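Appel à participants – cycle de lecture « Gouverner, protéger, limiter »
Textes politiques et enregistrements de conférences, saison 2
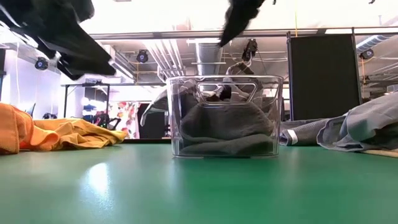

Publié par Safta Pop | Association Amaral | Vie du groupe

On relance le cycle. Cette fois : la séparation des pouvoirs, ce que les rédacteurs de constitutions en attendaient, et ce qu'il en reste quand on gouverne par décret. Lectures courtes, écoute de conférences d'archives, discussion derrière.

On cherche 17 participants. Pas de diplôme demandé, pas de carte de parti non plus – toutes les opinions, du moment qu'on lit les textes avant de venir.

Au programme :
– Montesquieu, extraits du livre XI
– Le Fédéraliste, n° 47 et 51
– deux conférences audio, transcription fournie
– une séance libre, sujet à voter ensemble

Séances de 2 heures, en soirée, salle Brunano, 106 rue des Tanneurs, premier étage (sonner à Amaral, l'interphone marche mal, insistez). Animation : Naveen Thakur et Flor Castaño. Naveen prend la partie historique, Flor les débats.

On cherche aussi deux personnes pour relire les transcriptions. Bonne oreille, orthographe correcte, anglais lu couramment. Bénévole, à la maison, à votre rythme. Des passages sont presque inaudibles, prévoir un casque.

Participation gratuite. Les photocopies sont fourni, le café aussi. Enfants bienvenus si ils supportent Montesquieu.

Pour s'inscrire : quelques lignes à Pallavi Joshi, avec vos disponibilités et un texte que vous aimeriez voir discuté. Par le formulaire du site ou un mot laissé à l'accueil. Clôture le 6 juillet. Réponse à tout le monde, même si c'est complet – liste d'attente tenue par Pallavi.

Les anciens de juin : merci de vous réinscrire, rien n'est automatique.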